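# Call for participants: home trial of the Nukau floor and wall scrubber

Jotent is a small company which develops cleaning tools for the home. We are looking for 40 households in Gallell and the nearby villages to try our new hand scrubber, Nukau, during five weeks in November and December. You don't need any special knowledge. You need only some surfaces which become dirty, and a little patience to write down what you notice.

Please read the whole text before you apply. Last time we received many applications from people who lived too far away or who had only carpets, and we were sorry to refuse them.

## What is Nukau

Nukau is a scrubber with a flat rotating head and a long handle which can be taken off. With the handle it is meant for floors. Without the handle it is meant for wall tiles, the shower, the kitchen backsplash and the outside steps. It works with a battery and with plain water, and it takes a small quantity of our own soap, Amin, which comes in the same package. It doesn't use steam and it is not a pressure tool, so please don't expect that it will remove old paint or moss from a roof.

We have tested it in our workshop on many sample boards, but a sample board has no corners, no pipes and no cat hair. For this reason we want to see it in normal homes.

## Who can take part

We would like to have a good mixture of homes: apartments and houses, old and new, with children and without. These conditions are the same for everybody:

- You are 18 years old or more.
- You live in Gallell or not more than 30 minutes by car from it.
- You have at least two of the following surfaces at home: ceramic tile, stone, vinyl, sealed wood, painted wall, concrete.
- You will be at home for at least four of the five weeks.
- You can lift and carry a tool of 5 pounds without pain.
- No person in the household has an allergy to citrus oil, because Amin contains it.

If you rent your home, you can take part, but please ask the owner first if you want to use the scrubber on natural stone or on a painted wall. We do not need a written permission. It is enough that you tell us you have asked.

People who work for a company that makes or sells cleaning machines cannot take part. People who clean for their profession are very welcome, and we keep a few places for them. If this is your case, write it in the first line of your message.

## What we ask from you

In the first week we ask you to clean as you always do, with your own mop, brush or sponge, and to write in the notebook how long it took. From the second week you use Nukau at least two times per week. You choose the rooms. We don't want that you clean more than your home needs, and we don't want that you make something dirty on purpose.

After each use you fill one page of the notebook. It has these fields:

1. Which room and which surface
2. How many minutes, from filling the water to putting the tool away
3. What was easy
4. What was difficult or annoying
5. How the surface looked when it had dried

Short answers are fine. "Left a line near the door" helps us more than a long and polite sentence. If you get tired of the tool in the third week and go back to your old mop, please write this also. It doesn't cancel your participation.

One time during the trial, a person from our team will visit you for about an hour and watch you clean one room. We know that this feels a little strange. You don't have to tidy up before the visit. The visits are possible on weekdays after 4 p.m. and on Sunday morning, and you can choose the time which is best for you.

We don't take photos inside your home without asking. If you agree, we may photograph the floor or the wall before and after, with no person and no family pictures in it.

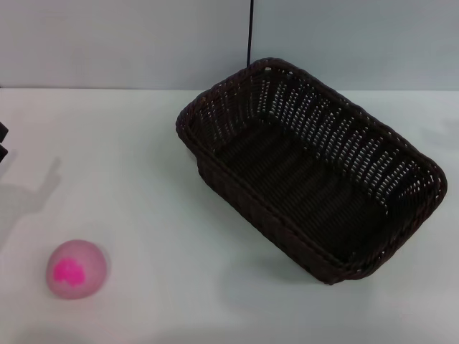 At the end of the trial there is a short group talk in our office in Gallell, with coffee and something to eat. It starts at 6 p.m. and takes one hour and a half. If you cannot come, you can answer the same questions by phone.

## What you receive

Every household which returns the notebook receives $73, paid by bank transfer in the two weeks after the group talk. You may also keep the scrubber, the battery and the rest of the soap. If you prefer not to keep the tool, give it back to us and the payment stays the same.

If Nukau damages something in your home during normal use, we pay for the repair. Please stop using it and call us the same day. We ask you to try each new surface first in a small hidden place, for example behind a door. This rule is written also on the first page of the notebook.

## Your data

We keep your name, address and phone number only until the payment is done. The notebook pages are kept under a number, without your name. You can leave the trial at any moment and you don't have to give a reason. In this case we collect the scrubber, and we pay you for the weeks you have completed.

## How to apply

Send us a message with the subject "Nukau 2036" (it is the number of the trial in our system, please don't change it) through the contact form on the Jotent website, or bring a letter to our office. Write the following:

- your name and phone number
- your street and town
- what kinds of floor and wall you have, and in which rooms
- how many people and which animals live with you
- what you use for cleaning now
- the days and hours when a visit would be possible

We read all messages and answer also to those we cannot accept. When the places are full, we open a waiting list, as some households usually change their plans before the start. People on the waiting list hear from us at the latest three days before the first week.

The packages can be picked up at our office between 9 a.m. and 7 p.m. If you have no car, or if the package is too heavy for you, write this in your message and we will bring it to your door.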